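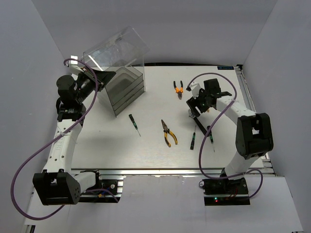 Right, I've finally cracked and I'm sorting the small stuff. Screws, beads, fuses, the odd button, all of it. Thread, because I have opinions about boxes now.

Background for anyone new: we moved to Clalow in November and I packed the craft things in a panic. One carton was labelled "bits". So was the next one.

What I've learnt is that I only put things away if I can see where they go. Solid drawers are where my stuff goes to be forgotten. I had a lovely tin for years and bought the same hooks three times because I never opened it.

So — clear boxes. Clear acrylic with a hinged lid is my favourite kind by miles. You flip it up, it stays with the box, and you don't end up with a pile of lids that fit nothing (I have a whole bag of those, if anyone in Clalow wants them!).

Trays inside are where it gets good. I like the smoky grey ones. Fully clear trays in a fully clear box and I can't tell where one stops and the next begins, but with a bit of tint you can see the edges and still get a rough idea of what's in there.

Brigitta Thaler swears by little cardboard dividers instead and hers do look gorgeous. Mine went soggy at the corners the one time I put a mug down near them, so I'm out.

Order of trays, current thinking: things I use every week on top, things I use at Christmas on the bottom, and beads nowhere near the top because I've met me.

Also please leave room behind the box for the lid to tip back! I put my first one on a shelf with no space above and had to slide the whole thing out every single time. Lasted two days before I moved it to the table.

A pale, plain tabletop is brilliant for this job, by the way. Dropped a tiny black screw on our old dark rug in Cotedton and I assume it's still there.

Someone asked about labels. I do them on the front edge in pencil on masking tape, as I change my mind constantly. Severyn Ivanyshyn told me to get a proper label maker and I did look at one, then I saw what the refill tape costs.

Beads update: I did start counting them, for the swap list. Got to 1,593 and the kettle boiled. Calling it 1,593.

If anyone's got a good home for odd lengths of ribbon I'm all ears — they spring out of everything I own.

More tomorrow, probably the sewing drawer. Wish me luck.

Last updated: November

Contact | © Brigitta Thaler and friends, Clalow | Back to top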